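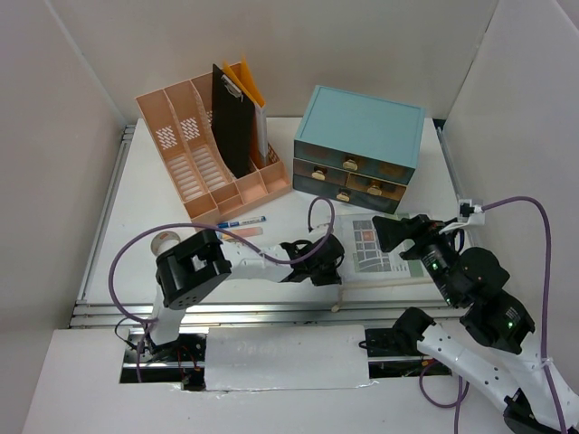

Slide 1 - The Dinsa bench: two arms, desk organiser and little drawer cabinet up the back

Dinsa talk, Flatalstead meetup. Notes updated 12/23/24, slide numbers now match the deck. Stop for water after slide 4.

Hi everyone, I'm Nuria Tilahun, I look after the bench side of Dinsa at Kellosen. Gebremedhin Mekonnen is down the front there (wave, Geb) and he wrote most of the controller, so save the hard questions for him.

I'm going to spend my time on one fault. I've sat through plenty of talks where everything works and I come home with nothing to use on my own bench, so you're getting the bad afternoon in April.

Quick bit of background. Dinsa is two small arms doing desk work. Pick up paper, file paper, put pens away, that kind of thing. Small servos, printed-looking white links, nothing that would scare you if you walked past it. Remember that, I'll come back to it.

The job that bit us was filing a plastic sleeve with a page in it. A sleeve is a horrible thing to pick up! It's slippery and floppy and you can see through most of it, and one arm on its own tends to let it swing. So for part of the job we use both.
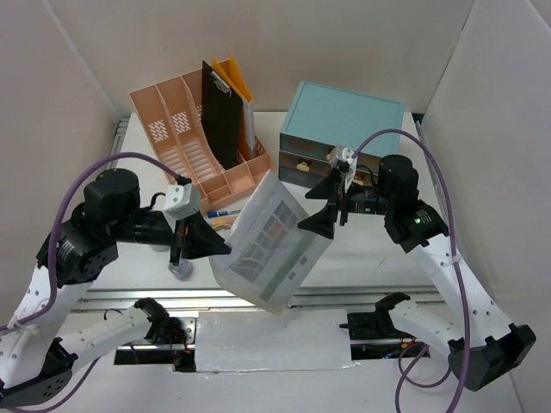

Slide 4 - Two-handed hold on the folder, left edge and upper right corner

(Leave this one up for a while. People at the back will want to look at the grippers.)

When both arms have hold of the same thing, they're joined. Sounds obvious, I know. But our software still thought of them as two separate arms who happened to be standing near each other. Each one had its own limits, its own fault handling, its own idea of when to give up. The sleeve in the middle wasn't in the code anywhere.

What went wrong, in order:

The left arm lost its comms partway through a shared lift. A connector had worked a bit loose at the base end, where the cable flexes every time the shoulder swings round. The arm did what we'd told it to do, so it froze and held position with the gripper shut.

The right arm hadn't heard about any of this. It carried on with the lift. Now it's pulling on a sleeve that's clamped at the other end, and it reads the extra load as a heavy page and pushes harder. We'd written that behaviour ourselves and we'd been quite pleased with it.

Then the sleeve let go of the left gripper. The right arm had a lot of stored-up pull and nothing to pull against, so it whipped back over its own base. I had my hand on the rail at the time, reaching in to straighten a pen that had rolled. It went past my knuckles. I got a scratch from the corner of the sleeve and a fright, and that was the lot.

(Pause. Someone always asks whether I should have had my hand in there. No, I shouldn't. Say so before they ask.)

Now the light. The servos on these arms have a small green light on the housing, and for months we'd all been glancing at it as if it said "everything's fine". On our setup it tells you the servo has power. The frozen arm had its green light on the whole time. I looked straight at it before I reached in, and it's the reason I reached in. If you've got new people on your bench, please ask them what they think the lights mean. We asked ours and got a different answer from everyone.

Geb pulled the logs that night. The gap between the left arm dropping out and the right arm finishing its pull was 2100 milliseconds. Our watchdog was set to 1000, so it should have tripped with loads of time to spare, and it did trip! It tripped on the left arm, which was already stopped. The message that should have gone across to the other side was sitting in a queue behind camera data. So we had a safety stop that worked beautifully on the one arm that didn't need it.

(Let Geb have a minute here if he wants it. He'll say he doesn't, then he'll take five.)

What we changed. I'll go through these at a reasonable clip, they're all in the handout.

The stop is shared now. Either arm faults, both arms stop, and the signal has its own wire and doesn't go anywhere near the camera traffic. Cheap fix. Took Geb an afternoon and a trip to Trullwood for parts.

Stopping wasn't enough by itself, though, and this is the part I find interesting. If both arms freeze while they're pulling against each other, you've still got a loaded sleeve sitting there waiting for somebody's fingers. So after the stop, one side backs off. We argued for ages over which gripper should open. Opening both drops whatever you're holding, and with a sleeve I couldn't care less, but we might hold other things one day. We ended up with the left one letting go and the right one keeping the item.

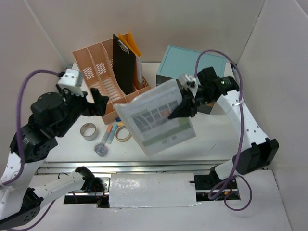 Slide 7 - Sleeve hanging from the right gripper by its top corner, left gripper clear of it

A sleeve hanging from one hand isn't pretty. It tilts, it wobbles, and you wouldn't want to file from there. As a place to come to rest it's fine by me, there's nothing clamped at the other end and I can see what's holding it.

We also took out the "push harder" rule for anything held by two grippers. If the load climbs during a shared hold, the arms stop and ask for a person. That gives us more false stops than I'd like. A page that sticks to the inside of the sleeve will set it off, so will a corner brushing the organiser. I'll live with it for now.

And the cable. All the connectors at the base have a clip on them these days, and we check the loops for rubbing at the start of a session. I wish I had something cleverer to tell you about that one.

Testing: we ran the fault on purpose, pulling comms on one side at different points of the lift, some 102 times. The shared stop came in every time. The back-off missed on 5 of them, all with the sleeve pinched right at its corner, where it jammed in the gripper as it opened. We've slowed the opening down and I don't have a full set of results on that yet, so please don't quote me.

Last thing, the hands rule. Power off at the switch before anybody reaches past the rail, even for a pen. Small arms make you casual, me most of all.

Questions. If it's about the queue, Geb. If it's about the scratch, it healed. Handouts are by the door, and there's a spare clip and connector going round if you want to have a feel of how little it takes to wiggle one loose.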